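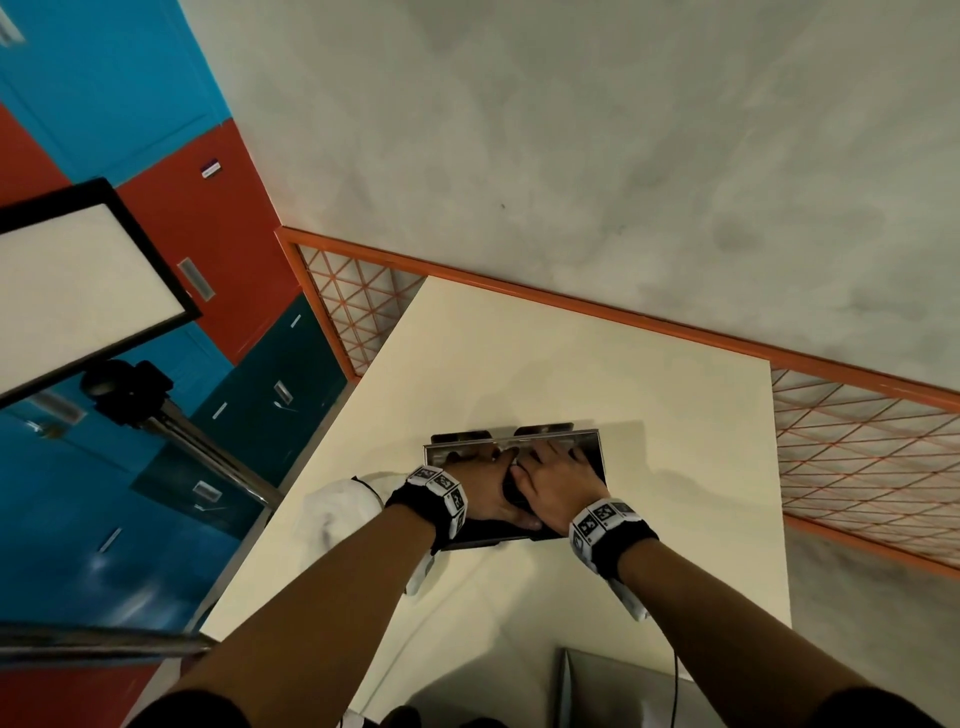
Flat tins: closing a lid that won't sit

August
By Glenys Bainbridge
3 min read

I keep small hardware in flat rectangular boxes with a metal rim and a thin lid that folds back. They stack well and take up little drawer space. The weak point is the lid, which rides up at one corner if anything inside stands proud of the rim.

Pressing with one thumb makes this worse, as the load goes in at one end and the other end lifts. I now use both hands, laid flat with the fingertips overlapping near the middle, so that the contents are pushed down evenly before the lid comes over. Five seconds is enough for washers and felt pads. Foam needs longer and springs back anyway.

Work on a hard table and keep a cloth by the left hand for wiping the rim. Grit on the metal will hold a thin lid open.

Capacity: one box takes 200 of the small Dratent washers, or 14 felt pads. I tried 1,000 of the Umo pins on Saturday and had to split them between two.

Fletell hinges next.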